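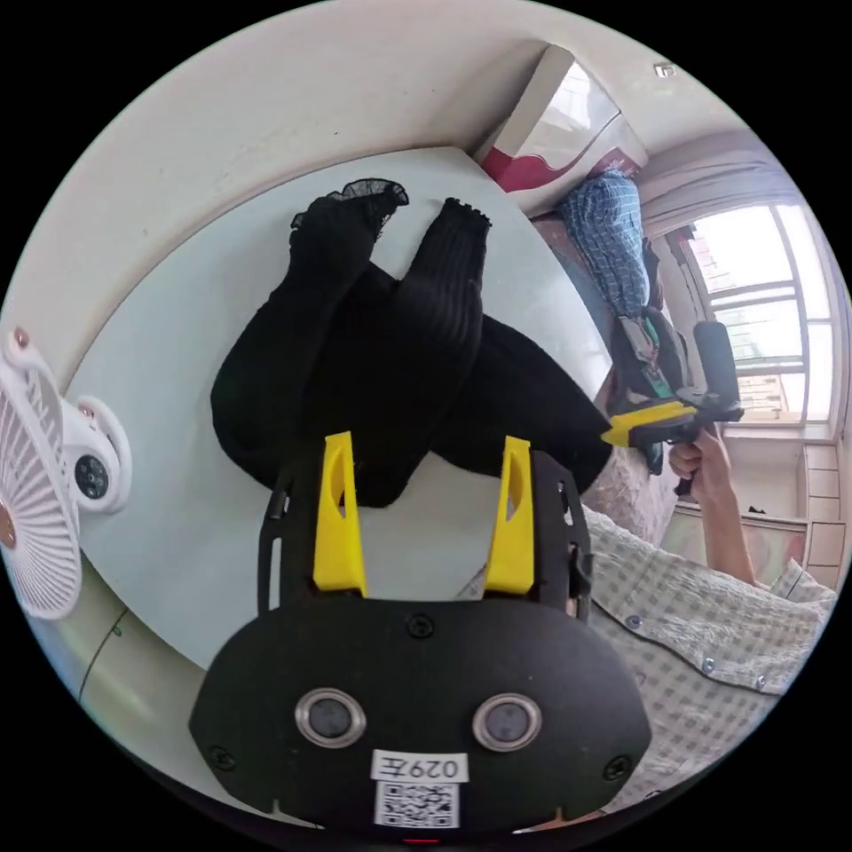

Getting to the Costello mill

The Costello mill is a short walk from the Flutgate bus stop, past a row of brick houses and over a narrow canal bridge. Visitors park in the lower lot, and the gate stays locked until the tour guide comes down. I went on 17 May 2022, on the spring open day. There had been one in February too, but the road was closed by snow and it was called off.

The tour costs nothing and lasts 2 hours. Groups are kept to 31 people. Ours was full, mostly families and a few people who sew for a living.

The yarn store

We started in the yarn store, a long, cool room with cones stacked on steel shelves. The mill buys its cotton already spun from Makness and dyes part of it on site. The rest is used as it comes. Our guide explained that each delivery is left to rest for three days before anyone knits with it, so it can take up moisture from the air. Dry yarn snaps more often.

The knitting floor

This was the loudest part of the visit and ear plugs were handed out at the door. The circular machines turn out tubes of fabric that are slit open later. The flat machines at the back are slower and do collars, cuffs and ribbing.

I had never thought much about how ribbing works. The stitches alternate between the front and the back of the cloth, which makes the columns pull in toward each other. The fabric stretches sideways and then closes up again. A one-by-one rib is finer and flatter, and a two-by-two rib has deeper grooves and more give.
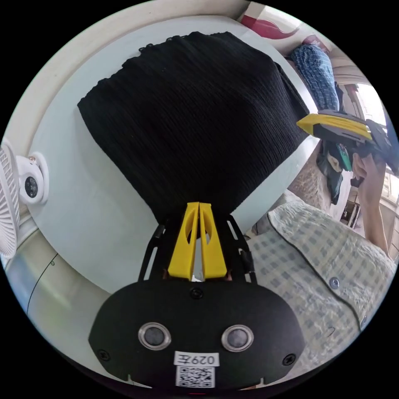
The width of the rib also changes how much yarn goes into a garment. The guide passed around two swatches knitted on the same number of needles, and the wider rib felt clearly heavier in the hand. The mill keeps more than 2000 swatches in flat drawers, sorted by stitch, and buyers still come in to go through them.

Finishing and the shop

Finishing takes up the old Lavel building across the yard. Cloth is washed, dried and pressed there, then checked over a lit table for dropped stitches. We only saw it through a window - the floor was being painted.

The tour ends at the shop, where seconds are sold by weight. I bought a bag of gray cuff ends for mending. The café closes early, so eat before the tour. The last bus back to town leaves from the stop on the mill side of the bridge.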